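3.2 Hanging of small items

Small items were defined as any knit or woven piece with a longest side under 50 cm when laid flat: socks, washcloths, infant hats, handkerchiefs and underwear. They account for most of the pieces in a household load but for little of its weight, and earlier work on indoor drying has tended to leave them out or to treat them as a single lumped mass. In the Mudgway set they made up 352 of the 418 recorded pieces. The way they are hung is therefore a large part of what a person does when hanging laundry, and it deserves separate treatment.

Three ways of hanging were recorded. In the first (draped), the piece is laid over a rod so that its two halves lie on either side. In the second (single clip), the piece is held at one point, usually a corner or the toe of a sock. In the third (multiple clip), two or more clips are spread along one edge so that the piece hangs open. Draping needs no hardware beyond the rod and is the fastest of the three, but it brings the two layers of a sock into contact with each other and with the rod, and it uses more rod length per piece. Clip hanging uses less rod length and leaves both outer faces exposed.

The clip racks used were of the ordinary household type, in which a light frame is suspended from a hook and carries a number of clips on short links. Two models were used, referred to by the suppliers' names, Juken and Soltell. They differ mainly in the length of the links and in the force needed to open the clip. The Juken clips open wider and were preferred for terry cloth. The Soltell clips close on a narrower area and were preferred for thin ribbed fabric. No effort was made to match the racks in other respects, and results for the two are reported separately in Section 4.

A clip on a knit cuff does two things that matter here. It compresses the fabric over the area of the jaw, where moisture is retained longer than in the surrounding knit, and it fixes a point from which the rest of the piece hangs. With a single clip, the cuff folds in on itself and the leg of the sock closes into a narrow column. With two clips set apart on the rim, the opening is held as a slot. The spacing between the clips decides how much of the leg stays open and how much gathers into folds. Too close, and the result differs little from the single-clip case; too far apart, and the rim is stretched and the middle of the cuff stands away from the line between the clips.

Figure 3 shows a light gray ribbed sock on a clip rack. Fabric of this kind is a demanding case for the coding scheme because it drapes readily and takes on uneven lobes between its points of support. The shape of the upper edge cannot be inferred from the number of clips alone, and coders were instructed to record the position of each clip on the rim as well as the count. 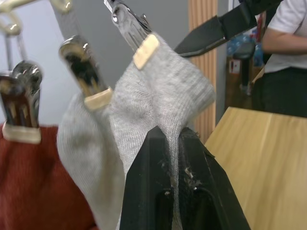 Figure 3. Gray knit sock held by chrome spring clips with cream-colored pads. The fabric falls in loose folds and narrows to a taut band at the lower end.

The difference between the loose upper part and the drawn lower part is of interest for two reasons. First, tension along the leg changes the thickness of the knit. Ribbed fabric pulled lengthwise closes its ribs and presses the layers together, while the same fabric left slack holds air between them. Second, tension at the lower end is carried to the clips. If the load is shared unevenly, one clip turns toward the direction of pull and the rim tilts. Tilted rims were common in the recorded sessions and were not corrected by participants unless a clip had come away entirely.

For these reasons the state of each hung piece was described by four entries: the number of clips in contact with the piece, the position of each clip on the edge, the condition of the body (open, folded or gathered), and the condition of the free end (hanging or drawn). The last entry was added after the pilot sessions. Kanokwan Ruangrit, who coded the pilot material, found that participants often pulled the toe downward after setting the clips, and that the first version of the scheme had no place to record this. The pull was brief in most cases. Its stated purpose varied. Some participants described it as straightening the sock, others as a test of whether the clips would hold.

Coding was carried out by two of the authors working independently. Disagreements were concentrated in the third entry. The boundary between folded and gathered is a matter of degree, and thin socks in particular pass from one to the other with small movements of the rack. After discussion, a piece was coded as gathered only where its width at mid-length was less than half its width when laid flat. Where mid-length was hidden by a neighboring piece, the entry was left blank. Blank entries were kept in the totals but not used in the comparisons of Section 4.

Pairs were treated as two separate pieces. An alternative would have been to treat a pair as one unit, and this is closer to how participants talked about the task. Several hung both socks of a pair from the same clip, one over the other. Such cases were coded as two pieces with one shared clip and flagged. They dry more slowly at the cuff, where four layers of knit are held together, and mixing them with singly hung socks would have obscured the effect of clip spacing.

Color was recorded in three broad groups (light, medium, dark) for the purpose of telling neighboring pieces apart and has no role in the analysis. Fiber content was taken from the care label where one was present. Socks seldom carry a label once the packaging has been discarded, and for most of them the entry is limited to a description of the knit: flat, ribbed or terry. Lint was noted when it could be seen on the surface of a piece or on nearby hardware. It was not weighed.

Rack position was held constant throughout. Each rack hung at the same height in the utility room of the Tronthorpe test apartment, 200 cm above the floor, with the door closed and the extractor fan off. The racks were free to turn on their hooks. Fixing them in place was considered and rejected, as participants routinely turned the rack to reach an empty clip, and the order in which clips were filled depends on this. Most began at the near side and worked outward in both directions, turning the rack only when the near clips were full. The uneven load caused the frame to dip toward the participant during the first part of the task, and the clips on the raised side were then harder to reach.

Two limitations should be noted. The scheme describes the piece at the moment hanging is complete and does not follow it as it dries, although knit fabric shortens and opens to some extent as water drains from it. It also takes no account of the order in which clips were attached. Where a second clip is set after the first has already drawn the cuff to one side, the slack between them tends to fall toward the first clip, and two pieces with identical entries may differ in shape. A revised scheme with an order entry is in use for the current round of sessions.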